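Hindeston to Wurkia by bike, 2 days: overnight stop and return train
Regional Routes > Cycling and Walking 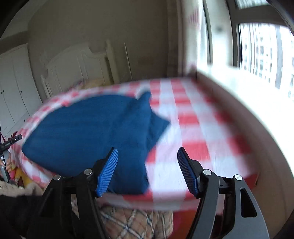
Re: Where to break the trip

gsithole
Planning the river route from Hindeston to Wurkia, 49 miles by the posted signs. I want one overnight. Options are the Tshabalala guesthouse at the lock or a room in Iludum. Return by train with a bike.

kilo_van
Iludum. The lock is too early, you leave 34 miles for day two and the last 6 are loose gravel. Iludum also has a grocery store.

MarwaZ
Disagree on the gravel. It was graded in June and 32 mm tires are fine. The lock guesthouse has indoor bike storage and serves breakfast at 6:30. Iludum rooms are over the square and the bars close late.

kilo_van
Graded as far as the pumping station. After that it's the old surface.

N. Joshi
Both partly right. Surface is good to the pumping station, then mixed. The bigger issue is the train. The regional takes 2 bikes per car and you can't reserve on weekends. The 4:10 was full when I tried it, so I waited for the next one.

gsithole
Does a folded bike count against the limit?

N. Joshi
No, if it's in a bag. Unbagged, it's up to the conductor.

MarwaZ
The vineyard detour after Iludum adds roughly 15 minutes and skips the worst of the gravel. Turn left at the chapel. The sign faces the other direction.

kilo_van
It also adds a climb. I'd stay on the river.

gsithole
Booked Iludum, back room. Will take the detour if my tires complain.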